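成功率这个数字，我越来越不想单独看了

上个月组里吵了一架，吵的是一张表。表里就一列数字，成功率，机械臂拉抽屉，拉开了算一，没拉开算零。Aslı Canpolat 觉得这张表够写论文了，我觉得不够，Ferhat Saraç 夹在中间，一边喝茶一边说你们俩能不能先去吃饭。饭是吃了，架没吵完，所以我干脆写下来，反正博客是我自己的地盘。

先说背景。我们做的是模仿学习，遥操作采集示范，训练一个策略，然后让机械臂自己去开柜子、关柜子。这个方向这两年热闹得不得了，每隔一阵就有新方法冒出来，名字一个比一个响。我们自己那个方法叫 Mustenora，名字是 Latifa Fahmy 起的，问她什么意思，她说没什么意思，好念。方法本身不复杂：普通的策略学的是“看到这个画面，下一步手往哪走”，Mustenora 在中间多加了一层，先让模型预测接触点和受力方向，再去生成动作。听起来很朴素对吧？我也觉得朴素，朴素到我一开始不太想做（Latifa 到现在还拿这事笑我）。

结果呢，在我们的评测里，基线方法成功率57%，加了这一层之后涨了6个百分点。就6个点！吵架就从这里开始的。

Aslı 的意思是，6个点就是6个点，实验跑了400次，条件都一样，写上去，审稿人爱信不信。我的意思是，6个点太薄了，薄到我自己都说不清它从哪儿来。你换个桌子的高度，换个灯，可能就没了。而且更要命的是，“拉开了算一”这个规则，把我最关心的东西全抹平了。

举个例子。拉抽屉这件事，有把手的和没把手的，对机器来说根本是两种动作。有一根横杆伸在外面，夹爪过去一合，往后拽，哪怕位置偏一点也能蒙混过关。要是只有一道凹进去的槽，那就得把指尖伸进去，勾住，再往外带，偏一点点就在面板上蹭来蹭去，蹭到超时。人做这两件事的时候几乎意识不到区别，我妈开柜子从来不会停下来想一想“嗯，这次要用勾的”。可是你把这两种情况混在一起算一个平均数，平均数好看不好看，全看你测试的时候哪一种放得多。

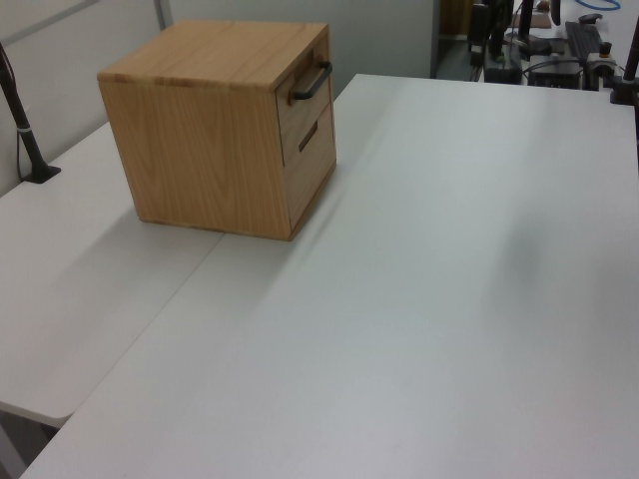
所以我后来做了一件很笨的事，把所有试验的录像翻出来重新看，一条一条地标：第一次接触在哪里，有没有滑脱，滑脱之后有没有自己找回来，柜体有没有被拖动。看了3个晚上，看到眼睛发直，Ferhat 路过的时候问我是不是失恋了。

看完我反而高兴了。基线方法的失败里面，很大一部分是“滑脱之后继续假装在拉”：夹爪已经空了，手臂还在很认真地往后退，退到底，停住，样子特别投入。策略只记得示范里这时候该往后走，它根本不知道手里没东西。Mustenora 也会滑脱，次数其实没少多少，但它滑脱之后常常会回去再试，因为它预测的接触点和手上的状态对不上了，动作自然就变了。这才是那6个点的来历！我们改的那一层没怎么提高它第一下抓得准不准，它提高的是抓不准之后的表现。这个结论单看那张表，你看一百年也看不出来。

还有个更别扭的发现，就是柜体被拖动的问题。有好几条标成“成功”的，我看着实在心虚：抽屉是开了，可整个柜子也跟着挪了一截。按规则算一，没毛病。但你要是把这台机器放到别人家里去，柜子上摆着杯子，杯子里有水呢？我把这些单独拎出来给 Aslı 看，她盯着屏幕沉默了好一会儿，说，行吧，这种我也不想要。（这是整场争论里她让得最多的一次，我要记下来。）

说到这儿我得替 Aslı 讲句公道话。她反对我的理由一点也不蠢。她说，成功率这么粗的指标能活到今天，是因为它没法耍赖。你要是让每个组都自己定义一套“失败类型”，自己看录像自己标，那大家都会挑对自己有利的标法，最后谁跟谁都没法比。这话我服。我自己标录像的时候就有过那种小心思，看到一条模棱两可的，心里默默希望它是“自行恢复”。后来我请 Güven Kılıçarslan 又独立标了一遍，他不知道哪条是哪个方法跑的，我们俩对不上的地方还真不少，主要就卡在“什么叫找回来”上。他认为要重新接触到同一个位置才算，我觉得只要最后是有意去够的就算。“有意”这两个字一出口他就笑了，说你怎么看出来机械臂有没有意。

好吧，我看不出来。最后我们用了他的标准。

那我到底主张什么呢？我不主张把成功率扔掉，我主张它别一个人站在表格里。旁边起码再放两列，一列写滑脱后恢复的比例，一列写物体有没有发生不该有的位移。不同的把手类型分开报，别混。录像放出来，原始的，不加速不剪辑，失败的也放。最后这条最得罪人，我知道，谁都想把最漂亮的那一段剪成动图放在主页最上面，我们组主页上现在也挂着一段，是我剪的，剪得还挺好。

还有人会说，这些都是真机实验的毛病，仿真里随便跑几万次不就完了。我以前也这么想过。可仿真里的抽屉太乖了，滑轨没有脾气，木头不会受潮，摩擦系数是你自己填进去的那个数。我们在仿真环境里测过同样的两个方法，差距小得几乎看不见，原因也简单，仿真里基本不滑脱，恢复能力再强也没地方用。要是当初只看仿真，Mustenora 早就被我亲手毙掉了，想想还有点后怕。

另外有件事我一直没想明白，写在这里，谁有主意请告诉我。接触点预测那一层，训练的时候用的是从示范轨迹里自动推出来的标签，推得并不准，夹爪合上的那一刻就当作接触了。按理说标签这么糙，学出来的东西也该很糙，可它在恢复这件事上就是管用。Latifa 猜是因为这一层逼着模型去看物体，不再光看自己的手；Ferhat 猜就是参数多了一点，碰巧。Ferhat 的猜法很扫兴，但也很好验证，加一个参数量一样、不预测接触点的对照就行了。这个对照我们正在跑，目前跑了一小部分，我不敢说结果，说了怕它变。

论文的事现在是这样：表保留，57和那6个点照写，后面跟上我和 Güven 标的那几列，再加一小节讲我们俩标注不一致的地方。Aslı 负责把我写得太长的部分删掉，她已经删了两段了，删得我心疼，有一段就是讲夹爪空着手往后退的，我觉得那段写得特别好。所以挪到博客里来了，就是你刚才看到的那段。

要是你们组也在做类似的东西，愿意按同样的几列报一遍结果，给我发邮件吧，标注规则的文档我可以直接发你，里面还有 Güven 写的批注，语气不太客气，但是都有道理。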